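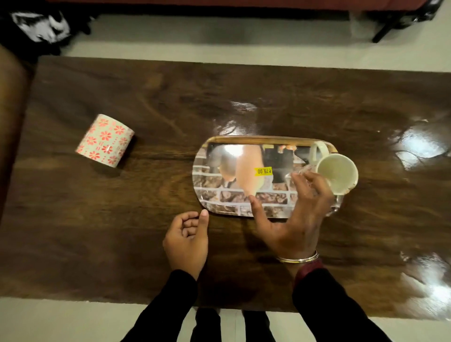

Oliwia Kalinowski wrote under the last version of this section that a machine able to clear a table should be able to do it without a person clearing the table first, and she would like to know which part of that we disagree with. We don't disagree with any of it. We have added a page.

6 min read

Section 3. Trays and Mugs

This section covers teaching the Mullex arm to set a mug on a tray, take it off again, and carry the tray to the counter. The first two jobs work on most days. The third is dealt with under "Carrying," which is short.

You should already have bolted the base down (Section 1) and had the argument about where it goes (Section 2).

Before you start

1. Pick a table the arm can reach all of. If it can reach only most of it, the mug will end up in the other part.

2. Look at the shine. Polished wood throws back the ceiling light, and the Mullex treats a bright patch as either a hole or a plate. Turn off the lamp directly overhead or move the tray until the glare is off it. A tablecloth also works until the gripper picks up the tablecloth.

3. Check the tray for pictures. Plain trays are easy. Trays with printed brick walls, animals, fruit or views of the seaside are hard, and the arm may try to lift the animal. If yours has a picture, run "Learn Surface" from the menu with nothing on the tray, then turn the tray the other way up and run it again.

4. Peel off price stickers. The arm will otherwise spend a good part of its evening on them.

5. Take anything round and lying on its side off the table. The arm will nudge it, it will roll, and the arm will follow it.

NOTE: Steps 2 to 5 are what Oliwia means.

Teaching the mug

The Mullex learns by watching you. Wear the head camera, sit or stand where the table fills your view, and keep your sleeves out of the mug.

6. Press Record. Wait for the beep. There are two beeps; you want the second.

7. Put the mug on the tray with one hand. Use the other hand to steady the tray only if you always do. The arm has one hand and takes a second one as a promise.

8. Let go fully and move your hand away before you reach for anything else. Fingers left resting against the mug are learned as part of the mug.

9. Repeat with the handle pointing somewhere new each time. Include a few with the mug tipped over, as people do leave them that way. We suggest 60 recordings. At Skalham they stopped at 70 and saw no gain past that, apart from the operator becoming very good at putting mugs on trays.

10. Press Train and go to bed. Training takes about 325 minutes on the standard box.

CAUTION: Use an empty mug. The arm cannot tell an empty mug from a full one until it has tilted it.

Bracelets and bangles may stay on. Eugeniusz Jabłońska tested this with and without at the Plostcombe workshop and found no difference in the result. Gloves are another matter; see Section 5.

Running it

11. Set speed to Low. High is there for demonstrations in which there is no mug.

12. Press Go and keep a hand near the stop button. If the gripper closes on the handle, good. If it closes on the rim, also good, though you may not want to drink from that one. If it closes on air and proceeds calmly to the tray, press Stop and go back to step 2.

Carrying

13. Carry the tray to the counter yourself.

The Czerwiński wrist, sold separately, can hold a tray level while it stays still. Moving a tray with things on it is planned for a later release, and has been for the last 3.

Can it do the dishes yet?

No. It can put a mug on a tray in a bit under a minute, in good light, on a table you have prepared. You can do it in two seconds while looking at your phone.

14 comments · 9 shares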